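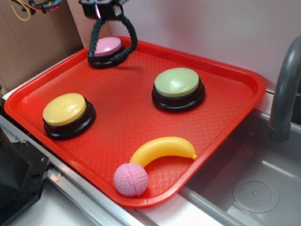 Re: [playtrays] Cleaning and putting back the button trays
From: Halvard Torvik
To: playtrays list
Date: 10 Jul 2020

Answers are mixed in with the quoted text. I trimmed the part about the parking.

> I took over the tray shelf at Partington last month and I am trying
> to work out how the button trays are supposed to go. There is a red
> one, or orange, I can't decide, with the raised edge and the bumpy
> diamond pattern on the bottom. The sheet in the lid says "buttons x 3,
> fruit, ball" and nothing else. What is the fruit? We have a
> banana, a pear and half of something that might be an orange.

It's the banana. The pear belongs with the pretend grocery set, and the half orange is from a cutting set that Vosley got rid of years ago, so you can do what you like with that one. The sheets were typed up before there was more than one kind of fruit in the building and they never got changed. I would cross out "fruit" and write "banana, yellow, curved" in pen. Write "pink ball with dimples" too while you have the pen out. Vosley had a smooth ball in theirs for most of a winter, and it rolled right off the tray every time someone bumped the table. The dimpled one still rolls, but it will usually stop against the rim or against the banana.

As for the color, we write "red" on the list and leave it at that. If you write "red-orange" someone will go looking for a second tray.

> The three buttons we have are pink, yellow and green, all very pale.
> Is that the right set? Somebody told me there ought to be a blue.

Pink, yellow and green is right. The pale caps on the black bases all came in the same order. There was a blue one at Tridmont, but it stayed at Tridmont and is on their list, number 301. If a blue one turns up on your shelf please send it back to them and don't add it to the tray. Four buttons do fit, but then the banana has to go on top of something and the children spend the whole time moving the banana.

> How do you clean the tray? I wiped it down and it looked fine, and
> then I turned it toward the window and there was gray in all the
> little grooves.

A wipe will only clean the high parts of the pattern. What I do:

Take everything off first. Stand the buttons on a dish towel well back from the sink. Run some warm water with a small squirt of dish soap in it, put the tray in the sink at a slant if it won't lie flat, and go over the floor of it with a soft brush. A vegetable brush is good. An old toothbrush is better for the corner where the floor meets the rim, and that corner is where most of the gray comes from. Go along the diagonals one way and then along them the other way. If you scrub straight across you mostly skip over the grooves. Rinse, tip it up on its short side, and leave it for 20 minutes before you dry it with a cloth. You will still find water in the pattern after that. I press a paper towel down flat and lift it off.

Don't use the scouring powder that is under the sink at Partington. I used it on a tray of ours at Skukurmont and it took the shine off in one big patch. It did no harm otherwise, but now people think that tray is dirty and wash it again.

Have a look at the drain cover before you start. If it is the kind with the small round holes you are fine. If it is the open kind, put a strainer over it. We lost the felt feet off a different set that way.

> Can the buttons be washed too? They get sticky on top.

No. Keep them out of the water. I treat every push button on the shelf as if it has something inside that I don't want wet, and it saves having to remember which is which. Get a cloth damp, wring it hard, and do the cap. Then use a dry corner of the cloth right away. The crack where the cap goes down into the base collects crumbs, and a dry paintbrush gets those out. Hold the button upside down while you brush so that the crumbs fall out and don't go farther in. Press it a few times after, and if it feels slow or gritty, brush again.

The black bases show every fingerprint. I stopped caring about that.

Stickiness on the caps is nearly always hand lotion or fruit snack. If the damp cloth does not do it, a very little dish soap on the cloth will. The pale yellow cap on ours has a gray smudge that I have tried everything on, and it is staying.

> And the banana and ball?

Both go in the soapy water. The dimples in the ball need the toothbrush. For the banana, check the stem end. If there is a seam or a small hole there, water can get in and then it drips on the tray for days. Ours has a seam. I wash it with my hand around the stem and don't let it sit in the sink. Squeeze it afterward if yours is soft enough to squeeze, ours isn't.

> Last thing. Does it matter how the pieces go back on the tray? I
> have seen it two different ways and the Vosley people seemed pretty
> firm about it.

Vosley is firm about a lot of things. There are two ways people do it.

The Vosley way is the buttons in a straight row along the far edge and the toys in front. It looks neat and it's quick to check, since you can see from the door whether there is a gap. The trouble is that the children hit the buttons one after another like a keyboard and then walk off.

The way we do it is to spread the buttons out. One goes up near the far edge, one to the left, and one closer to the middle, with plenty of red showing between them. Then the banana goes down near the front edge and the ball goes next to the end of it. With the buttons apart, a child has to look for the one you ask for, and has to reach past the banana to get there. I had one little boy who moved the ball out of the way every time, very carefully, and put it back after. His grandmother said he doesn't put anything back at home.

I don't think there is a rule. If you share the tray with Vosley I would use their way on the day it goes back to them, and your own the rest of the time.

The one thing I would ask is that you leave the ball next to the banana whichever way you do it. When the ball is out by itself it is the first thing to go, and then it's under the radiator.

Also please put the tray down on the counter or a table before you set anything on it. People load it in their arms and carry it over. The rim is high enough to stop a button that slides, but it won't stop a ball that has been dropped.

> Is it OK to store it loaded? The shelf is deep enough.

Overnight, yes. For longer than that I put the small things in a cloth bag and stand the tray on its edge behind the puzzles. We used to keep it loaded and flat, and then other trays got stacked on top and pushed the caps down. I can't say that it hurt them, but one felt weak for a while. If you do have to stack, cut a piece of cardboard box a bit bigger than the tray and lay it over first.

On the bag - write the contents on a luggage tag and not on the bag itself. The bags get swapped. Skukurmont has a bag that says DOMINOES and has held the button set for as long as I have been doing this.

A couple of other things you did not ask about.

The trays are due to be checked in August like always. That means every piece on the sheet has to be there or be written down as missing. Missing is fine, just write it down. Last time we had 33 lines marked with a question mark and it took me most of an afternoon to find out that nearly all of them meant "I didn't look."

If a button stops working, don't pry the cap off. Put a bit of masking tape on the base with the date and leave it in the box at Tridmont. They have somebody who is good with them. I have 2 spare buttons here, a green and a pink, so I can fill in while yours is away. No spare yellow right now.

I also have a spare banana, and it is a bit greener than the one you have. Nobody has complained.

If you want the brush I use, I can drop one off with the puzzles when I come by. Let me know which door is open now.

Halvard
Skukurmont shelf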